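Inventory

1. Desk, white top

Ita Ó Flaithearta had been sent by Van Dijk to value the contents of the Esham office, and the form allowed one line per item. She began with the table. White top, scuffed. She put it at 40 and moved on.

2. Power strip

White, with outlets along the top and round buttons beside them. Cord also white or near it. Barnoretti had worked from this table for two years and had claimed, in his letter of August, that everything on it was worth 1000. The form asked for condition. She wrote "fair". The form asked for purpose. She wrote "supply".

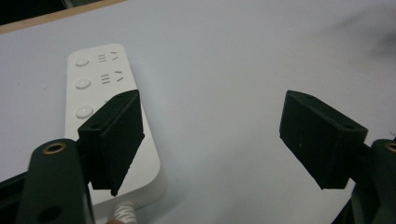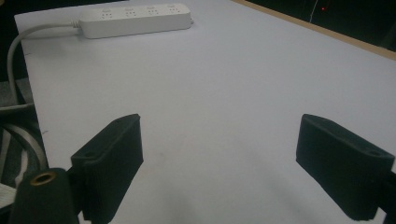

3. Items supplied

The form had a box for these and would not close without an entry. Ferkov, on the telephone, said Barnoretti had owned a lamp, a radio and a machine for drying mushrooms, and that he had taken all of them with him on the night train.

"Then why leave the strip?" she asked.

"He said it was the only part that belonged to the office."

She looked up the purchase ledger. The strip was entry 538, bought by Barnoretti, never repaid. She corrected the owner's name, struck out the value and wrote a label with his forwarding address. Under item 3 she entered "none present". Then she unplugged her own lamp from the wall, packed it, and finished the form by the window - the light there was good until six.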